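Zuletzt aktualisiert: 1. März 2022
Drucken | Per E-Mail senden

Zum Thema Zugewinn wollte ich schon lange mit Zamfira Roman reden, die macht seit Jahren Scheidungsmediation. »Die meisten streiten gar nicht ums Haus«, sagt sie und lacht, »die streiten um den Hund!«
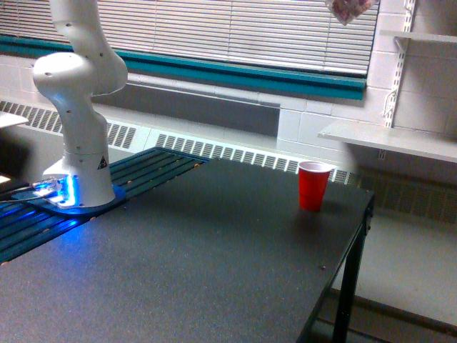 Ich frag natürlich gleich nach (wir haben ja selber einen). »Schreibt's auf, solange ihr euch mögt.«
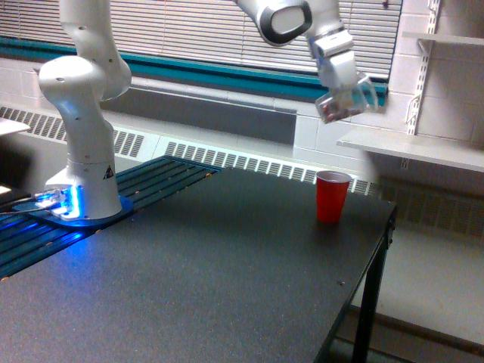

Und die Kosten? Bei ihrem letzten Paar waren es 2.780 Euro, nach 7 Sitzungen.

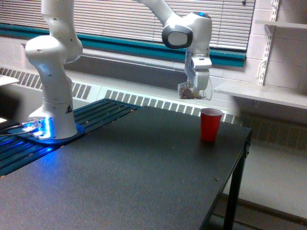

Weißer Roboterarm mit Plastikbeutel

»Vor Gericht wär's teurer geworden«, meint sie.

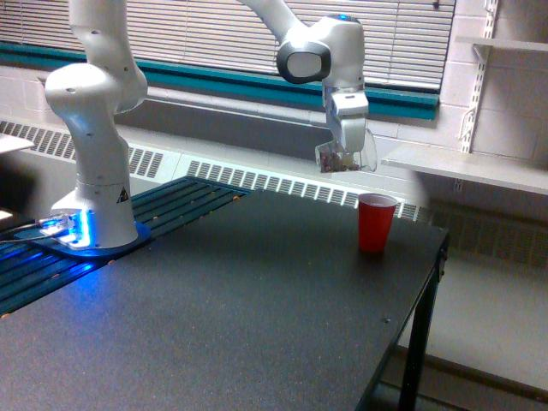 Und wer kriegt den Hund?

»Der mit dem Garten. Meistens.«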